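Itville Community Help – Kitchen and Household

Cleaning and storing a round sieve with a slatted wooden wall

Posted by Ruth Londoño

I should be grateful for advice on behalf of the shared kitchen at Dorcombe, where I look after the small equipment. We have been given a round sieve for flour and have no instructions for it. The wall is made of upright strips of pale wood, similar to craft sticks, held between two yellow plastic bands. 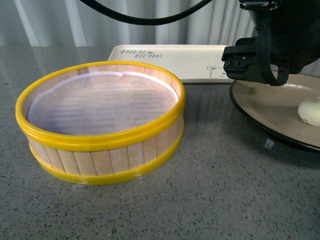
The sieve on the kitchen worktop, with the cream tray behind it.

My questions concern three matters. First, may the wood be washed in the ordinary way, or should it be kept dry? Second, the lower band looks a little uneven near the front. I do not know whether it was made so or whether it has suffered some wear, and I would wish to know if the sieve should be withdrawn until it has been looked at. Third, our cupboard shelf is 21 cm high and I had intended to stack mixing bowls inside the sieve. Is this advisable?

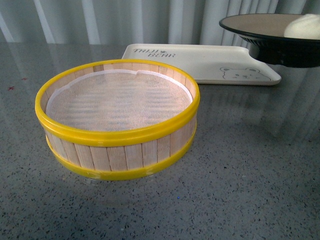
Mesh and inner wall, seen from above.

The kitchen opens again on Tuesday and I would prefer to have a rule written on the cupboard door by then.

3 replies

Posted by Hernán Ccori

I would advise against soaking. Wooden strips set edge to edge will take up water at the seams, and flour left in those seams turns to paste. The following routine has served well in the teaching kitchen where I work.

Turn the sieve over and tap the upper ring with the flat of the hand. Brush the mesh from both sides with a dry pastry brush, paying attention to the white border, where flour tends to collect. If washing cannot be avoided, rinse the mesh quickly under lukewarm water, wipe the wood with a cloth and stand the sieve on its side in moving air. We allow some 48 hours before it goes back in a closed cupboard.

As to the lower band, press gently with a thumb all the way round. If it stays where it is and no strip shifts, I see no reason to withdraw the sieve. A paler patch on plastic may be no more than surface marking. Should a strip move, please do not use household glue on anything that will touch food.

Bowls should not be kept inside. The weight rests on the mesh, which will slacken in time. Place the sieve on top of the stack – never underneath it.

Posted by Thammasiri

We put ours in the dishwasher and it is fine. Ours is a metal one, however.

Posted by Distex

I agree with the first reply regarding bowls. I would add that the small notch at the back edge of the white border should be checked from time to time, with the sieve held up to a window. If light comes through between the mesh and the wall, flour will pass there unsieved. I cannot judge this from a photograph.

I have no view on the tray.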